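Plastic Cups, Reconsidered
The reusable tumbler is cheap and hard to kill. Buying the right one takes more attention than its price suggests.

By the Materials Desk
August 2022

The plain plastic tumbler has changed very little in the past few decades. It is a tapered wall, a flat base and a rolled rim, molded in a single shot and sold in whatever colors the season calls for. Most kitchens own several. Offices own more, and lose them at a steady rate.

Wotska, which molds tumblers for the catering trade, lists its standard cup at 400 milliliters to the brim. Usable volume is lower. A cup filled to the brim cannot be carried across a room, and the company's own sheet puts the practical fill well under that figure. Buyers who order by brim volume tend to end up with a cup one size too small.

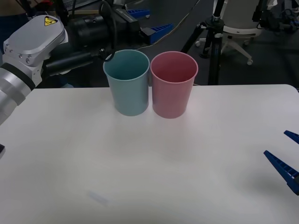

Taper is the dimension that decides how a cup behaves in storage. A steep taper stacks deeply and separates easily, but the base becomes narrow and the cup tips sooner when knocked. A shallow taper stands better and stacks badly. Two cups pushed together will often hold an air seal, and pulling straight up on the inner one only tightens it. A quarter turn breaks the seal. Some molders add small ribs inside the wall to stop the cups from seating fully – a good feature that rarely makes it onto the label.

The rolled rim does two jobs. It stiffens the mouth of the cup, which would otherwise go oval under finger pressure, and it puts a smooth radius against the lip. On poorly made cups the roll is left open on the underside and traps water. Run a fingernail around it in the store. If the nail catches, the cup will come out of the dishwasher with a ring of rinse water in the groove, and it will drip on the shelf.

Color is mostly a matter of sorting. Badov sells its tumblers in muted shades, and the usual complaint is that blue and green come out too close to tell apart under office lighting. Teal against pink causes no such trouble. In a shared kitchen, one color per person works for small groups and fails above five, when shades begin to repeat and cups migrate between desks.
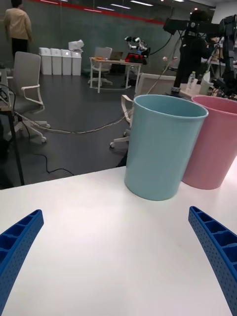
Migration is the larger problem in open-plan rooms. A cup without a lid, set near the far edge of a table that also carries a laptop, is a spill waiting for an elbow. Chair arms are the usual culprit, as many of them sit close to table height and swing when the occupant turns. The fix is dull: a fixed spot for drinks, away from keyboards and cable runs, and a base wide enough to take a nudge.

The alternative is a bottle with a screw cap. Lu, a small packaging consultancy, tested 204 caps for opening effort and found that rib depth mattered more than cap diameter. Fine vertical ribs gave wet hands a reliable grip. Smooth caps of the same size did not. A smooth band below the ribs is common, and it gives the printer somewhere to put characters that fingers will not rub away.

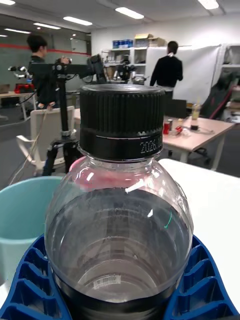 Clear walls are useful for checking contents and poor at hiding wear. Scratches show first at the shoulder, where bottles rub against each other in a crate. Cloudiness after washing is usually mineral film and comes off with diluted vinegar. If it stays, the surface itself has been etched and the bottle should be retired.

Labels are the last nuisance. Barcode stickers on cheap drinkware are often fixed with an adhesive that survives hot water. Cooking oil left on the residue for some 2 hours will lift it. Solvents will also lift it, and may craze the plastic.

Stomumport, which supplies canteens, now ships its tumblers with the sticker on the outer sleeve only. The cups cost slightly more per case.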